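Durholm Equipment Loans: Packing and Returning Cables
Frequently Asked Questions

Last updated 4 October 2022

Who should read this page?
This page is for all borrowers who return cables, adapters and small accessories to the Durholm equipment store. It applies to items issued from either the Mesta or the Chuensuk building.

How should a cable be packed for return?
Each cable should be coiled in wide, even turns and placed flat on the floor of its box. Please do not wind a cable tightly around its own plug. Ties are welcome but not required.

May several cables share one box?
Power cables may be returned together, provided that all of them were issued under the same loan number. Signal and data cables must be returned one to a box. A cable that arrives in the wrong box will be recorded as missing until it has been matched.

What kind of box is accepted?
Borrowers are asked to use the box in which the item was issued. If that box is no longer available, any corrugated cardboard box with an attached lid may be used. Minor tears are acceptable - the box need only close and hold its contents.
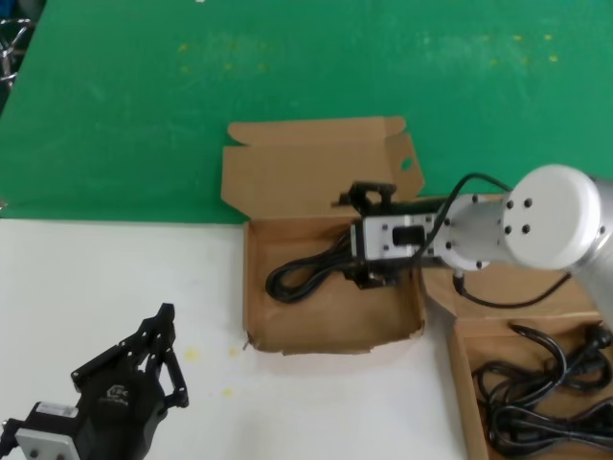 A coiled black cable in a cardboard box with an attached lid; a second box holds a bundle of power cables.

What happens if power cables are returned tangled?
Tangled cables are accepted, but they cannot be checked in at the counter. They are set aside and sorted by staff, and the loan remains open until this has been done. Borrowers who need a loan closed on the same day should separate the cables beforehand.

Should the box be sealed with tape?
No. Boxes are opened for inspection at check-in. Please tuck the lid closed and leave it untaped.

Where is the label placed?
The loan label belongs on the outside of the lid. Old labels should be removed or crossed out. Replacement labels can be printed from the Jistero loan system under "My Items."

How long is the loan period?
The standard period is 14 days. One extension of 11 days may be requested through Jistero before the due date. Loans issued in May are not eligible for extension, as the annual stock check takes place at the end of that month.

Is there a charge for damaged or missing cables?
Normal wear is not charged. A cable with a cut jacket, bent pins or a missing plug is charged at replacement cost, up to a limit of $100 per loan. Damaged cables should still be returned - please write "damaged" on the loan label.

Where are returns accepted?
Returns are accepted at the Mesta counter, Room 298, during posted opening hours. Boxes may not be left in the hallway outside the room.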